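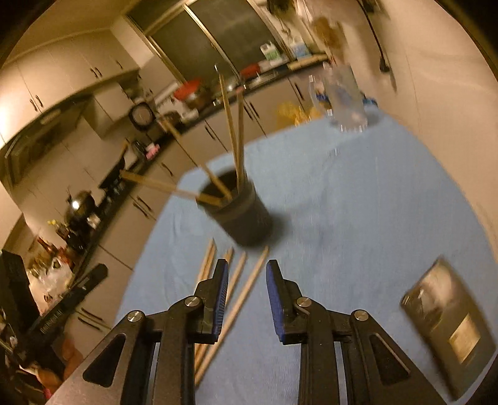

It would be easier to go and ask for a job in the next town, her neighbours in Vernden told her when she signed the lease. She heard this from many people in the first winter, and she says that she understood them very well. The noodle kitchen has 12 seats, the street is quiet after six, and the nearest railway station is in Pestach, on the other side of the hill.

We spoke by telephone on a Sunday, her only free day. I asked first why she wanted such a small place.

"I worked 4 years in a hotel where I never saw one guest eating," she said. "I sent the plates out and they came back. I wanted to hear if people are talking or if they are silent. When they are silent, the soup is good."

The broth takes most of her day. She starts it before breakfast with chicken bones, dried mushrooms and a piece of ginger, and she does not let it boil. Salt comes only at the end. She learned this from an older cook at the hotel, who did not explain anything and only moved her hand away from the salt.

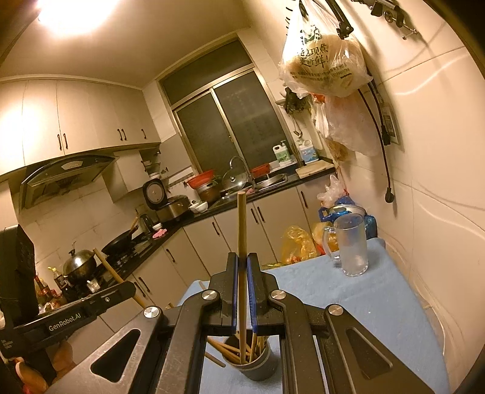
The flour was a bigger problem. Her first supplier closed in April, and for some weeks she made noodles with what she could find in the shops. They broke in the water. Now she buys from Gasura, a small mill, and each time she must order 200 kilos.

"It is too much for me," she said. "I keep the sacks in my bedroom – my mother does not know this."

I wanted to know what she thinks about guests who ask for a fork. She laughed for a long time. There are forks in the drawer and she gives them gladly. What she does mind is when someone photographs the bowl until the noodles are soft.

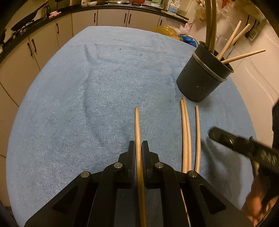

About money she was careful. The rent is fair, and the oven was left by the bakery Snorradóttir, which had the rooms before her. She paid 2000 for it, in two parts. In the evenings when it rains she sometimes cooks for three tables, and then she eats with the last guests.

Will she look for something larger? She has been asked, she said, also by the bank.

"With more seats I need a second cook, and then I am again in a room at the back. I would like to change the lamps. And maybe I will make dumplings on Fridays, if my hands allow it."

She had to finish our call then, as the bones for the next day were waiting.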